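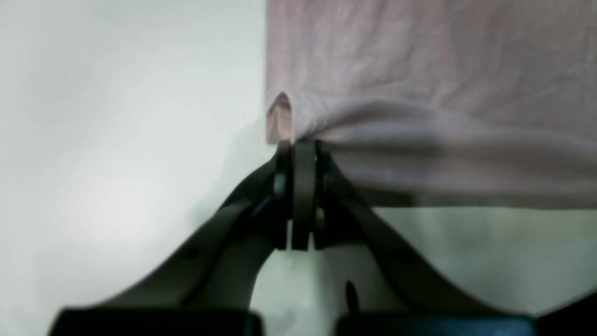 Notes on serve receive from Sunday's second-division match, Nerdale at Sterngate. Thread, mostly for people who coach at this level. 1/12

Nerdale opened in a three-passer formation with the libero in zone 6. Standard. Sterngate served the seam between 5 and 6 on nearly every ball in the first set.

The seam rule Nerdale uses is "left takes short, libero takes deep." It works against a float with a flat path. Sterngate's floats were dropping late, so the short/deep call was being made before the ball had declared itself.

Result: two passers moving on the same ball, or both holding. The setter was pulled off the net and the middle was out of the play. From there it was high balls to the left side and a well-formed double block.

Catrin Humphreys (Nerdale's setter) did what she could. Her release point stays the same on the back set even when she is moving away from the net. Watch her feet in the second set: right foot stops first, every time. Good habit to teach.

Between sets two and three Nerdale shifted the libero a full step toward 5 and gave her the whole seam, short and deep. The passer in 1 then had a lot of floor to cover. Sterngate took most of a set to start serving there.

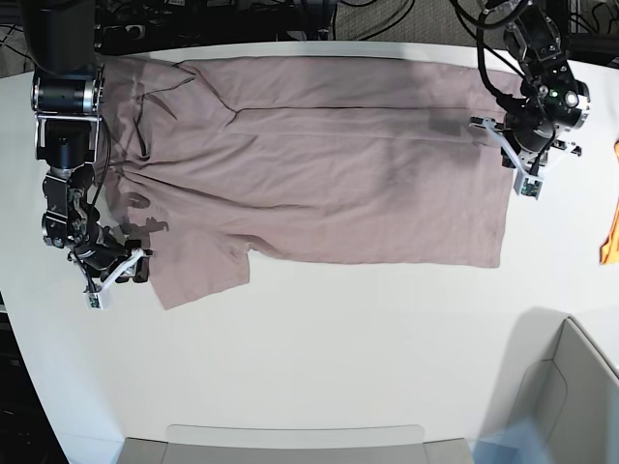

Short-sleeved T-shirt on a white table.

Side-out improved once the libero owned the seam. The quick attack was available again, and the Sterngate middle had to stay home. That freed the right side, where Nerdale had been getting one-on-ones all season and not setting them.

Sterngate's answer came in the fourth: short serve to zone 2, to put the front-row attacker on the floor before her approach. Correct choice. Two service errors in a row took the value out of it.

Rotation 1 is still a problem for Nerdale. The setter comes from deep right, the opposite is hitting on the left, and the swing back to the right side takes too long in transition. I would stack the receive and let the outside start wide. Solberg have run it that way since February.

A word on the blocking. Sterngate's outside blocker set up too far in and reached for the line. Her hands ended up angled toward the antenna and the ball went off them and out. Set the position from the hitter's approach, then close.

Several of you asked about serve speed. I don't have a radar reading from this match and I'm not going to guess from video. The useful variable was depth anyway. The serves that scored landed deep or dropped short of the passer's platform.

Nerdale play Talau next. Talau serve jump-spin from three rotations, so the wide libero position will probably go away and we'll see four passers. I'll chart it by rotation and post the sheet after the match. 12/12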